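To: Sedusside Parents List
Subject: Re: [sedusside-parents] Reading log minutes, grades 6-8

On a November evening a parent in grade 7 wrote:

> Does anyone else's kid just make up the numbers on the reading log?
> Mine is supposed to do 700 minutes by the end of the marking period
> and I sign the sheet every night without really knowing. I don't
> want to be the bad guy but I also don't want to sign something
> that isn't true. Is the log even graded? And do audiobooks count?

I have two at Sedusside Middle, one in 6th and one in 8th, so I have been through this log a few times. I'll take your questions in reverse.

Audiobooks count. The sheet doesn't say so, but the 6th grade team told us at curriculum night that they count minute for minute as long as the title is written down. Graphic novels count too. Reading for another class does not, although my older one has tried it.

The log is graded, but for completion only. It goes in as ten points under homework. In 8th grade that worked out to very little of the final grade, and my son turned in a log that was short by 139 minutes and still got eight of the ten. The teacher wrote "thanks for being accurate" on it. So there is less riding on the number than the kids think.
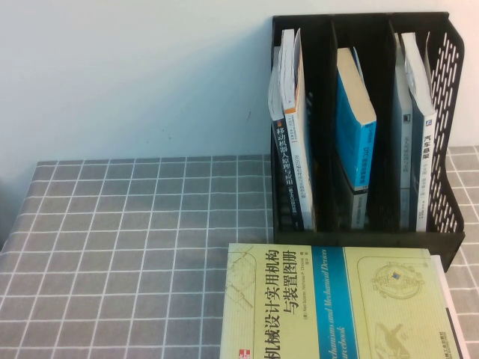
On signing, I stopped doing it nightly. I told my daughter I would sign once a week, and that before I signed she would tell me what had happened in the book since the last time. It takes five minutes, usually while I'm making dinner. If she can tell me, I sign. If she can't, she goes and reads and I sign later. We had two bad weeks at the start and it has been fine since then. I don't time her and I don't check the minutes against the clock.

I would not accuse a kid of making up numbers unless you're sure. Mine forgot to write things down and then filled in the whole week at once, which looks exactly like cheating but was mostly bad guessing. One week she had put down 265 minutes and when we talked through it she had read more than that, because she had left out the bus. Keeping the sheet inside the book helped more than anything I said.

If your child hates the book, let them quit. The team allows it. The Jallden branch library will put holds on the school's list if you ask at the desk, and they've been good about suggesting something else at the same level.

One thing I do disagree with is the class total on the hallway board. Last month one homeroom was up to 2802 minutes and another was far behind, and the kids in the second one knew which students were blamed for it. I have emailed the school asking them to drop the totals or post titles instead. If others feel the same way, a short email to the front office would help. Please keep it polite, the teachers didn't all want the board either.

Also, the log for the next marking period is already on the Welach page under Forms. The version with the bigger boxes is the second link.

A 6th and 8th grade parent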